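Housekeeping Basics, Unit 3: Cloths, Folding and the Wooden Table
Course notes, Daithí Gallagher

Okay, so last time we got through detergents (mostly) and I promised we'd finally get to cloths. I know it sounds like a thin subject for a whole session, but I've ruined more tabletops with the wrong cloth than with the wrong cleaner, so bear with me!

First, what I mean by microfiber. It's a synthetic cloth, usually polyester with some nylon in it, and the fibers are much finer than cotton. They pick up dust dry and they grab grease with just a bit of water. Cotton mostly pushes dust along until it gets damp. Both belong in your kit, and a terry towel is still what I reach for when somebody knocks over a glass.

Color coding next. Any scheme works as long as everyone in the building uses the same one. Ours at the Robles training flat goes like this:

Green: tables, shelves, anything you'd eat off or read at
Pink: sinks and bathroom surfaces
Blue: glass and mirrors

If you did a placement at Wuromell you'll have learned it with pink and blue swapped. Please use our version while you're here, and check the wall chart if you forget (I still do).

Now folding. Lay the cloth flat, take hold of both ends and draw it out until the edges straighten. You want it taut, but don't haul on it, or the hem goes wavy and never lies right again. Fold in half, then in half again. Opened and refolded like a little book, that gives you eight clean faces to wipe with, and you turn to a new one whenever the old one starts leaving streaks. 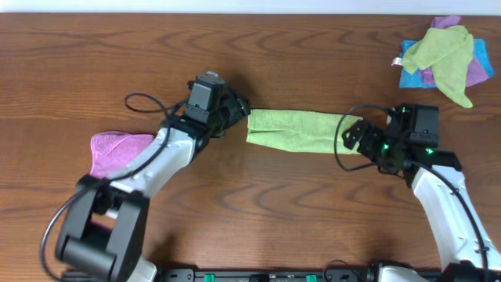 Fig. 1. Green microfiber stretched out over the tabletop, with a folded pink cloth lying flat on the wood.

A word on wood, then, and I could go on about wood all day. A strong wavy grain hides dust beautifully, so get your eyes down near the level of the surface and look across it toward the light. Wipe along the streaks of the grain from one side to the other. Use a barely damp cloth, wrung until it stops dripping, then go over it with a dry one. Don't leave a wet cloth sitting on the table while you answer your phone! A white bloom in the finish is a pain to get out, and on an old one it may not come out at all.

Washing: warm water, small load, no fabric softener (it coats the fibers and they stop grabbing). Keep them away from cotton towels in the machine too, because they'll come out covered in lint. A good cloth should last up to 200 washes. Mine go to shoe duty after that.

For next session, please bring 5 cloths of your own, any age, any state. We'll sort them into keep, demote and throw out, and then try each one on the Dirkard shelves, which will be nice and dusty by then. Read the section on finishes in the course pack before you come, especially the part on oil versus varnish.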